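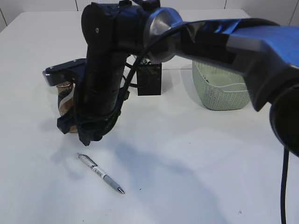

Notebook > Bench log > September

Table sort, Plavia room

Started 9:40. The pen is still lying out on the white table. The green basket stays next to the black box for now – moving it costs me elbow room. Heledd Pumphrey wants everything listed under Brestley from here on, so this is page 204.

Drink bottle: white screw cap, brown drink, wrap label. Two retractable pens to its right. Pens should go in the basket, drinks stay out of it.
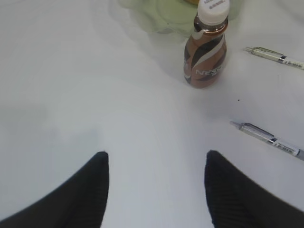
Back row

Bowl with the wavy rim on the left, bread roll in it, then the black box, then the basket with nothing in it. Keep food at the bowl end – crumbs get into the basket holes and are a pain to brush out.

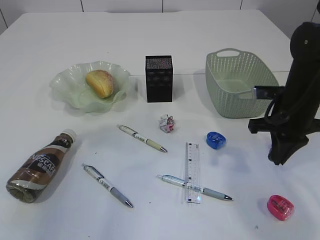 Can the basket be washed with the bowl?
Wash it separately, in lukewarm water, and let it drain upside down.

Recent entries
Psarras shelf labels
Uver drawer, page 52
Tape and string order

This site uses cookies to remember your settings.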